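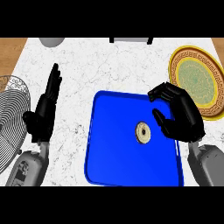
Abb. 4: Blaues Tablett auf Tischplatte mit Marmormuster

4 Anzeigetafel Vunis für den Spieltag einrichten

Dieses Kapitel erklärt, wie Sie die mobile Anzeigetafel Vunis auf einem Schulsportplatz oder in der Turnhalle in Betrieb nehmen. Es wendet sich an Lehrkräfte und an Schülergruppen, welche die Tafel bei einem Heimspiel bedienen. Die Montage des Stativs ist in Kapitel 3 beschrieben und muss schon abgeschlossen sein.

4.1 Vor dem Aufstellen

Prüfen Sie bitte, ob folgende Teile vorhanden sind:

Anzeigetafel Vunis mit montiertem Stativ
Bedienpult Joltemow
Netzteil 24 V mit Anschlusskabel
Signalhorn mit Kabel
Schutzhülle für Regen

Das Bedienpult muss mindestens zu 80 % geladen sein, wenn ein ganzes Turnier mit dem Akku gespielt wird. Für ein einzelnes Spiel genügt eine kleinere Ladung. Der Ladestand erscheint oben rechts im Display, sobald Sie das Pult einschalten.

VORSICHT: Stellen Sie die Tafel niemals direkt an die Seitenlinie. Der Abstand zum Spielfeld muss mindestens 2 m betragen. Bei starkem Wind darf die Tafel im Freien nicht benutzt werden, auch dann nicht, wenn das Stativ beschwert ist.

4.2 Tafel und Bedienpult verbinden

1. Stellen Sie die Tafel so auf, dass die Zuschauertribüne und der Kampfrichtertisch sie beide sehen können.

2. Schliessen Sie das Netzteil zuerst an der Tafel an und danach an der Steckdose.

3. Drücken Sie den Hauptschalter auf der Rückseite. Alle Ziffern leuchten kurz auf, danach zeigt die Tafel vier waagerechte Striche.

4. Schalten Sie das Bedienpult Joltemow ein und wählen Sie im Menü den Punkt „Tafel suchen“.

5. Wenn der Name der Tafel im Display steht, bestätigen Sie mit der grünen Taste. Die Striche auf der Tafel verschwinden und es erscheint der Spielstand 0 : 0.

Hinweis: Die Funkverbindung reicht im Freien bis 200 m. In einer Halle mit Betonwänden ist diese Entfernung kürzer. Wenn die Verbindung abbricht, läuft die Spielzeit in der Tafel weiter und wird später wieder mit dem Pult abgeglichen.

4.3 Sportart und Spielzeit wählen

1. Öffnen Sie das Menü „Spiel“ und wählen Sie die Sportart. Gespeichert sind Fussball, Handball, Basketball, Volleyball und Flag Football.

2. Kontrollieren Sie die Länge der Halbzeiten oder der Viertel. Bei Schulspielen wird oft kürzer gespielt als in der Liga, deshalb kann jeder Wert geändert werden.

3. Geben Sie die Namen der Mannschaften ein. Lange Schulnamen werden auf der Tafel gekürzt, im Spielbericht bleiben sie vollständig.

4. Stellen Sie ein, ob die Uhr vorwärts oder rückwärts läuft.

5. Speichern Sie die Einstellungen mit der Taste „Sichern“. Sie können sie beim nächsten Heimspiel unter demselben Namen wieder laden.

Hinweis: Eine Änderung der Sportart während des laufenden Spiels löscht den Spielstand. Das Pult fragt vorher einmal nach.

4.4 Signalhorn testen

1. Stecken Sie das Kabel des Horns in die Buchse „Signal“ an der Unterseite der Tafel.

2. Halten Sie die rote Taste am Pult kurz gedrückt.

3. Regeln Sie die Lautstärke mit dem Drehknopf am Horn.

VORSICHT: Während des Tests darf keine Person direkt vor dem Horn stehen. Der Ton ist sehr laut und kann das Gehör schädigen. Machen Sie den Test, bevor das Publikum eingelassen wird.

4.5 Pause und Rahmenprogramm

In der Halbzeit kann die Tafel statt des Spielstands einen Countdown zeigen. Dies ist nützlich, wenn in der Pause die Schulband auftritt oder eine Ehrung stattfindet.

1. Drücken Sie am Pult die Taste „Pause“.

2. Geben Sie die Dauer ein und bestätigen Sie.

3. Nach Ablauf ertönt das Horn ein Mal. Wenn Sie dies nicht wünschen, schalten Sie im Menü „Ton“ den Punkt „Pausenende“ aus.

4. Mit der grünen Taste kehren Sie zum Spielstand zurück.

4.6 Spielbericht übertragen

Der Spielbericht wird mit dem Programm Zikstead ausgelesen. Verbinden Sie das Pult nach dem Spiel mit dem Computer und wählen Sie „Bericht holen“. Das Programm speichert Spielstand, Torzeiten und Auszeiten in einer Tabelle. Trennen Sie das Kabel erst, wenn im Display „Fertig“ steht.

4.7 Abbau

Schalten Sie immer zuerst das Bedienpult aus, dann die Tafel. Ziehen Sie das Netzteil aus der Steckdose und wickeln Sie das Kabel ohne Knick auf. Eine feuchte Tafel muss vor dem Einpacken mit einem weichen Tuch getrocknet werden. Verwenden Sie bitte kein Lösungsmittel.

Bleibt die Tafel über den Winter im Geräteraum, laden Sie das Pult im Februar einmal vollständig auf. Ersatzkabel und Schutzhüllen bestellen Sie bei Rastogi mit der Seriennummer, die auf der Rückseite der Tafel steht.

Weiter mit Kapitel 5: Störungen und ihre Behebung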